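3.2 Tableware and table

In the earlier part of the work (Section 2) we asked people to tell us how they put away the things after a meal. The answers were useful, but they were given from memory, and people remember mostly the plates. Small things such as spoons, napkins and bottle caps were seldom mentioned. For this reason we decided to work with a real table and to choose mostly the things which had been forgotten in the answers.

The choice of the items was made by the second author together with Felicja Ostrowski, who for many years was responsible for the dining room of a boarding school. She advised us against buying a new set where all pieces have the same pattern. In a normal kitchen drawer the cutlery comes from different years and different shops, and the person who sorts it must look at the shape of the piece and cannot trust the pattern on the handle. We followed this advice. The cutlery is stainless steel, and the handles differ in form: some are slender and rounded, others are flat and become wider toward the end. When only the handle is seen, it is not always easy to say if the piece is a spoon or a fork, and this small difficulty was wanted.

The cutlery tray is white plastic with rounded corners and raised walls. It has one large compartment and, on the other side of a divider, a row of long and narrow slots. The tray carries no signs or drawings that tell which slot is for which piece. Martti Nieminen proposed at first to put colored stickers in the slots, so that the "correct" place would be known, but in the pilot the stickers were taken as an order and people stopped to think about their own habit. They were removed before the main part started in September 2018.

Two further groups of items were added to the cutlery. The first group is the textiles: a gray patterned cloth napkin and a yellow towel. The second is the green glass bottles with red caps. Bottles are interesting for our question since they do not have one clear destination. Some families leave them on the table until the next meal, others put them in the refrigerator, and one household in the pilot put them on the floor beside the door. Napkins are similar in this point. A napkin may be folded and left, or go to the wash, and in our notes the same person has done both on the same evening.

The tabletop is of light wood and its boards can be seen well. We discussed a white tablecloth, which gives a better contrast to dark objects, but a cloth moves when something is pulled over it, and steel on white is hard to see under the ceiling lamps. On bare wood the steel gives bright reflections, which disturb also, though less. The table was not polished or repaired for the study, and the small scratches were left as they were. Figure 3 gives views of the table, the things on it and the room.

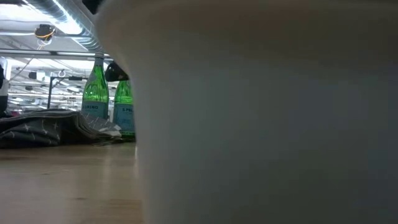
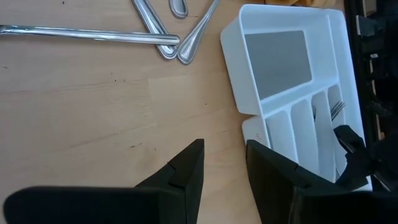
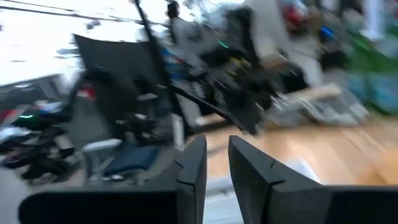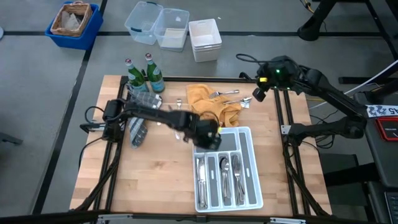

Figure 3. Views of the work area. First: green bottles and a dark gray patterned cloth, with a large white object in front. Second: loose cutlery and the white tray, with a fork in one of the slots. Third: the room. Fourth: the table with tray, yellow towel, napkin and bottles.

3.3 Description of the placements

Every time an item changed its place, one line was written in the record. We call such a line a placement. A placement has the name of the item, the place from where it was taken, the place where it was put, and a short remark in free text. The record contains 1,481 placements from 56 clearings of the table. A clearing begins with the first item that is lifted and ends when no further item is moved.

For the cutlery the place was written with the precision of the slot. For the textiles it was enough to write the side of the table and if the piece was folded, half folded or crumpled. The limit between half folded and crumpled is not sharp. Macarena Benítez and Dalal Karaki judged the textiles separately, and where they did not agree the case was discussed and the later judgment was kept. Most of these cases were the napkin, whose pattern hides the folds. The yellow towel gave little trouble.

Three kinds of movement were not counted as a placement: when an item was only pushed aside to make space, when it was lifted and put back to the same place, and when it fell. Falls were written in a separate list, which is discussed in Section 5. A fork that stands up in its slot with the tines over the wall of the tray was counted as placed, if it did not touch the pieces in the slot beside it. We know that other authors are more strict here. Garrido's kitchen guide, which we used for the first version of our rules, asks that all handles point in the same direction, and in our record that would remove a large part of the cutlery.

3.4 Order of the items

The items were at the start of each clearing laid out by one of 4 plans. In the first plan the cutlery lies loose beside the tray and the textiles are far from it. In the second the textiles lie between the cutlery and the tray. The third and the fourth plan are the same two with the bottles moved from the back of the table to the front. The position of the tray was marked on a paper drawing and checked before the start, but we did not fix it to the table, and in some clearings it turned a little while the pieces were put in.

The bottles were kept closed during the whole study. In the pilot, which was made in January, an open bottle was used once, and the table had to be dried for so long that the clearing could not be finished. Cristóbal Ojeda has marked this clearing in the record and it is not part of the results.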